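Catalog > Blocks and Boards > Long Blocks > Runier Long Block, Purple

Runier Long Block, Purple

The Runier Long Block is the longest piece in our building and sorting range. It has a rounded upper surface, almost like a tube, and the ends are cut square. We sell it as a single piece or in a set of 8, and it goes together with the orange board, which you can order on the same form.

Fotlow started to make these blocks for our own workshop in Hamport, where we needed a simple long shape for practice with picking, turning and placing. Visitors asked so often if they can buy one that Danica Vávra finally put it in the catalog. Up to July we have sent out 3,337 pieces, most of them to schools, to hand therapy rooms and to small laboratories.

About the shape

A normal rectangular block is easy to hold, and for many exercises it is too easy. The Runier has a curve on the upper side, so the place where you take it matters more. When you hold it near the middle, it stays in balance. When you hold it near one end, the other end wants to go down, and you must press more or correct the angle. Both ways are useful, and our customers use both. In the beginning we recommend the middle.

The square cut at the ends gives you a clear face for placing. You can put the end against a line, against a wall or against the end of a second block. Matěj Baláž, who prepares the molds, checks this cut on every piece before packing. If one end is not straight, the piece does not go to the shop.

Color and surface

The purple is mixed into the material, so a scratch does not show a different color inside. The finish is matte and a little chalky to look at. We tried a glossy version two years ago and stopped it, because under strong lamps it had white spots and people could not see the edges well. On the matte one you can see the form at once: the upper face looks lighter, more like lavender, and the lower side goes in the direction of blue violet. It is one color only. The difference comes from the light.

Please understand that screens show purple very differently. If the exact tone is important for your work, write to us and we will send a small sample piece without cost.

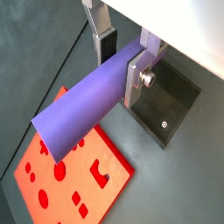

The orange board

The board is flat and has a salmon orange top with a red core, so you will see bright red at the edges. We leave the edge open on purpose. It makes a thin line around the working area, and it helps to see where the board ends, also on a dark table. Purple on orange is a strong contrast, and Rawan Hourani, who tested the set with her students, told us that they found the block faster on this board than on the gray one we had before.

The board has red cutout shapes and no markings. You can draw on it with a soft pencil and clean it afterwards with a damp cloth. Do not use a permanent marker – we tried many cleaners and nothing takes it away completely.

What is in the box

The single piece comes in a paper sleeve. The set comes in a flat carton with 8 purple blocks in two layers and a sheet with 13 exercises, printed on both sides. The orange board is packed separately and is not a part of the set. If you order them together, we send them in one parcel and you pay the shipping only once.

Care

Wipe the block with a dry or slightly damp cloth. Soap is fine, but rinse it well, or the surface becomes slippery. Please do not put it in a dishwasher. Do not use oil or furniture polish, it makes dark spots on the matte finish and they stay there. Keep the blocks away from a heater and from a window with direct sun if you store them for a long time.

Small light marks can appear where the block is held often in the same place. They do not change the function. Ruben Schouten from our service rubs them with a dry kitchen sponge, the soft side, and most of them go away.

Ordering and spare pieces

Delivery from Hamport takes normally 2 weeks. For larger orders please ask first, as we make the blocks in small series and the purple is not always in stock. The same form in other colors is made by our partner Krajčí, and the pieces fit together with ours in length and height.

If you lose one block from a set, you do not need to buy the whole set again. Order a single piece and write "spare" in the note – the price is then lower. Returns are possible if the piece is clean and without pencil or tape on it. Questions about schools and invoices go to Peter Pešek, and he answers also in Czech and Slovak.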